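Clerstead Makers - Help and Answers
Robots and automation > Home and shared workshop builds

Post-wiping arm for a shared gym: how do I stop it pressing too hard?

Hello all, and thank you in advance for your patience with me! I'm building a small arm that can wipe down treadmills, and I've got to the stage where I need heads wiser than mine. The arm is an Adik kit on a home-made trolley, put together on a bench in the shared workshop at Clallelham. Before writing any more of the program I wanted to go back over how a person does the job by hand, so these two are what I'm working from.

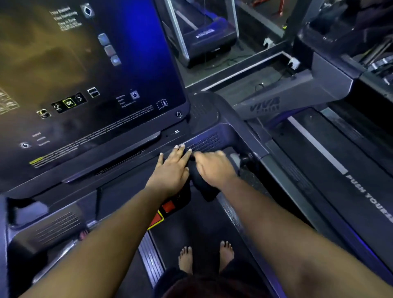
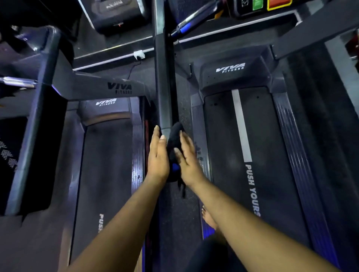

Hands at the treadmill console, and hands with the cloth on the upright post.

What I'd not properly thought about is how much the left hand does. On the post, one hand is flat against one side and the other holds the cloth against the opposite side, so the post gets squeezed between the two and never has to take a shove from one direction. My arm has no second hand. It comes at the post from one side and pushes, and on my practice post (a length of black pipe bolted to a board) it either skates off or leans so hard that the trolley rolls backwards.

I've set the push limit to 220 in the Danko software, on a scale that goes up to 3000, and I confess I don't know what the numbers stand for. Anything lower and the cloth hardly touches. I've locked the castors, which helped a bit. The gap between two machines is narrow too, so I can't simply make the trolley wider.

Should I be adding a second arm, or is there a cheaper way to get that squeeze? I'd also love to hear how people keep a cloth from bunching up.

2 answers

Answer 1 (accepted by the asker)

What a nice project, and you've more or less answered your own question with that squeeze! You don't need a second arm. I had much the same trouble with a table leg cleaner and ended up making a fork: two curved fingers on the end of the one arm, each with a pad of sponge, and a light spring pulling them together. The spring does the pressing and the arm only has to travel up and down, so the trolley has hardly anything to push against.

Do make the mouth of the fork good and wide, as the arm will never arrive quite where you think it will - mine was always off to the left. For the cloth, sew it into two little socks and pull one over each finger. A loose cloth will always gather up under a gripper, whereas our own fingers keep sorting it out without us noticing.

As for the Danko numbers, on the version I have it's only a share of full motor power and has no fixed link to how hard the pad presses. 220 with the arm stretched out and 220 with it tucked in will feel quite different. Hang a kitchen scale off the end and write down what you get in several positions. With the fork on, I run mine at around 198 and it's perfectly happy.

One more thing, if you'll forgive me going on. I'd leave the consoles to a person for now. A touchscreen can't tell a wiping pad from a finger, and you really don't want a belt starting up beside your trolley. Posts and side rails will keep you busy for months! If you ever do try the consoles, have the machine switched off at the wall first.

Answer 2

just put 3000 in and bolt the trolley to something heavy, worked for me

Comment from the asker: Thank you both, though I think I'll stay well clear of 3000 while it's anywhere near somebody else's treadmill! I've cut a first fork out of scrap ply and it grips the practice pipe nicely. The socks are next, once I've found where the sewing machine has got to.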